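2021-07-04
By Ivanov

Search this site Enter keyword

Sirnstead sells its Wondulix kit on one promise: hold a pair of grippers, do a chore 70 times, and a robot arm will pick up the habit. The price is $1,293, and that doesn't include an arm.

I've heard this kind of pitch before. Draka made much the same one last October, and its software still can't cope when I move a coffee mug.
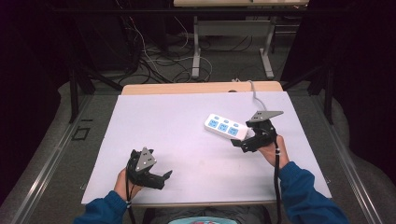 The manual says a beginner can record 155 runs in an afternoon. Maybe a beginner with better shoulders could. I quit well short of that, and then the software threw out a good share of my takes for "low confidence," a phrase the manual never defines. Support wrote back in two days and told me to slow down. Slowing down got me more rejections.

The grippers themselves are fine. They open wide and close evenly, and I have no complaint about the grip. What bothers me is the replacement finger set at $394, which is a lot to ask for plastic and a few screws. The training service is billed monthly on top of that, and Sirnstead wouldn't tell me what happens to my recordings if I cancel.

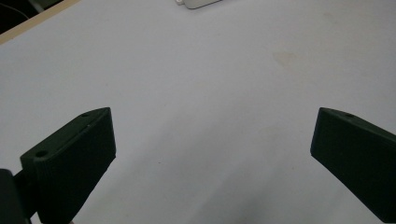

Gripper fingers open over the tabletop.

I'd wait for the second version, or at least for a straight answer about those recordings.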